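# Stuhlkartei – README

Lesezeit: 3 Minuten

Hallo und schön, dass du reinschaust! Ich bin Hrefna Mogensen und führe bei Clommont seit September eine Kartei über unsere Bürostühle (ja, wirklich). Angefangen hat es mit einer Tabelle auf meinem Desktop, weil ich es satt hatte, dauernd die falschen Armlehnenschrauben zu bestellen. Inzwischen stehen 121 Stühle drin und ich bin immer noch nicht durch.

## Was drin ist

Eine Datei `stuehle.csv`, eine Zeile pro Stuhl. Dazu der Ordner `notizen/` mit allem, was in keine Spalte passt, also vor allem Gemecker von mir. Insgesamt sind es 839 Einträge, weil jede Reparatur und jede Nachfrage einzeln vermerkt wird und manche Stühle leider sehr gesprächig sind.

Die Spalten:

- `nr` – steht auf dem Aufkleber an der Gasfeder
- `raum` – da, wo der Stuhl beim letzten Durchgang stand. Stühle wandern!
- `bezug` – Netz, Stoff oder Kunstleder
- `armlehne` – fest, höhenverstellbar, fehlt
- `clips` – ok, locker, fehlt, unklar
- `rollen` – hart oder weich
- `bemerkung` – freies Feld, bitte keine Romane (ich halte mich selbst nicht dran)

## Von unten schauen

Das meiste, was an einem Bürostuhl kaputtgeht, sieht man nicht, wenn man davorsteht. Ich habe am Anfang brav Rückenlehnen und Polster notiert und mich dann gewundert, wieso trotzdem alle zwei Wochen jemand mit einer wackelnden Armlehne in der Tür stand. Seitdem geht der erste Blick unter den Sitz, dahin, wo Schale, Netzgewebe und Armlehnenhalter zusammenkommen.
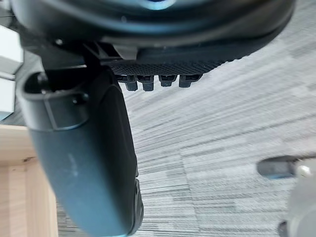
Bei den Clips bin ich pingelig geworden. Die kleinen schwarzen Kunststoffteile am unteren Rand des Gewebes müssen nicht alle exakt auf einer Höhe sitzen, das allein ist für mich noch kein Mangel. `locker` trage ich erst ein, wenn sich einer mit dem Finger bewegen lässt. Wer nur geguckt und nicht gefühlt hat, schreibt bitte `unklar`, das ist völlig in Ordnung und mir viel lieber als geraten.

Kratzer und Schrammen an den Armlehnen nehme ich gar nicht mehr auf. Die hat fast jeder Stuhl, sobald er ein paar Mal unter eine Tischkante gefahren ist, und die Spalte war irgendwann einfach überall gleich. Risse dagegen immer, auch kleine, und am besten mit der Seite dazu (links und rechts vom Sitzen aus gesehen, sonst bestelle ich wieder das falsche Teil).

## Ersatzteile

Die Schrauben kommen von Nørgaard, da habe ich beim letzten Mal gleich 300 Stück genommen und die reichen vermutlich bis zu meiner Rente. Rollen bestelle ich bei Ketov. Die weichen sind teurer, aber auf dem Parkett im Besprechungsraum geht es nicht anders, auf Teppich nehme ich die harten.

## Bekannte Lücken

27 Stühle aus dem Nebengebäude fehlen noch komplett. Bei den ganz alten ist der Aufkleber abgerieben, die haben vorläufige Nummern mit einem X davor. Und die Spalte `raum` ist eher eine Hoffnung als eine Angabe, siehe oben.

## Mitmachen

Sehr gern! Zeile ändern, Kürzel dahinter, fertig. Bitte keine Spalten umbenennen, daran hängt die Auswertung in Tilska und die ist schnell beleidigt. Letzter Durchgang: 23. Nov. 2022.

Kontakt: Hrefna Mogensen, Clommont, Hausdienste | © Clommont | Nach oben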